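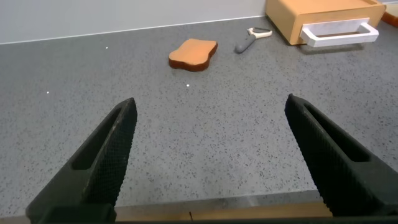 Ferritin strips, second lot

Notebook > Skunura project > Bench entries
Search this notebook Go
11th December, entered by Badawi

Well, the second lot of Prirkell strips came in and I spent most of the day with them, with far too much coffee. The plan was simple enough: take the leftover serum from the Grerstead clinic, run each sample on a strip, and set the reading next to the value we already have from the big analyzer. We had 174 samples with enough volume left. A few more had barely a drop in the tube, so I put those back and left them alone. 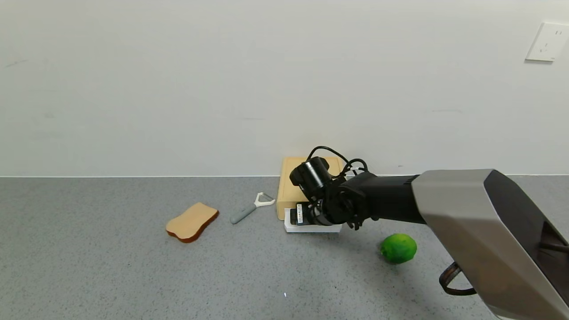

Arm over the small white tray, gray speckled counter.

The low end looks good, and I'm so pleased about that! Those are the people we care about most, the ones who come in tired and dizzy and get told to sleep more. Up at the high end the line gets dark and muddy, and I had trouble telling one step from the next (the printed color card is no help there, the last two squares look the same to me). Nine strips gave no control line at all. All nine came from the same pouch - lot 704 - so I have sealed what's left of it and written on it in red marker.
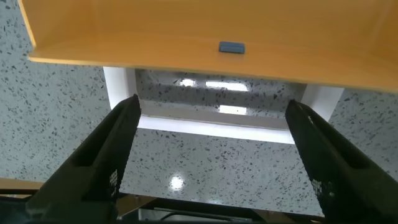

I read everything at ten minutes, the way the leaflet says, but I went back to some 60 of them at twenty minutes out of plain curiosity, and the lines had kept on getting darker. So whoever picks this up, please start a timer for every strip and don't trust your memory the way I did with the first batch in the morning. I've marked those early ones with a star, and they ought to be run again if there's serum. 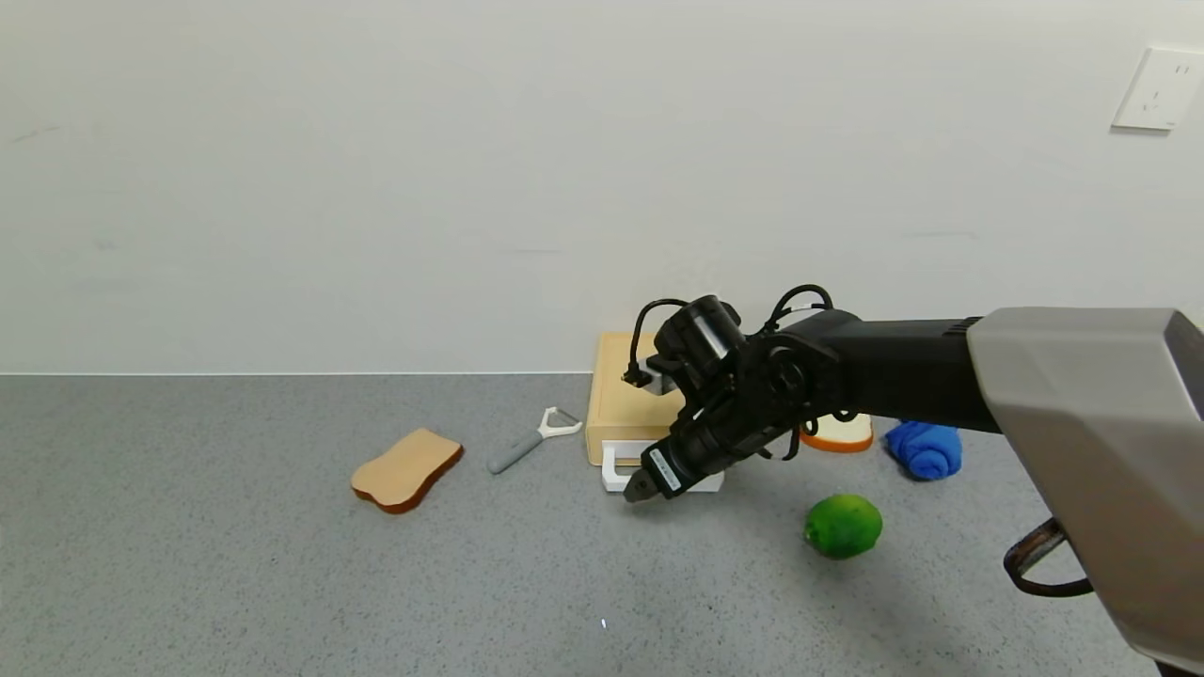
Counter with the wooden box, cables looped over the wrist.

Still to do: ask Prirkell about the pouch, find a better color card, and see whether Grerstead can send us fresh samples in February. Serum is back in the freezer, second shelf, left side.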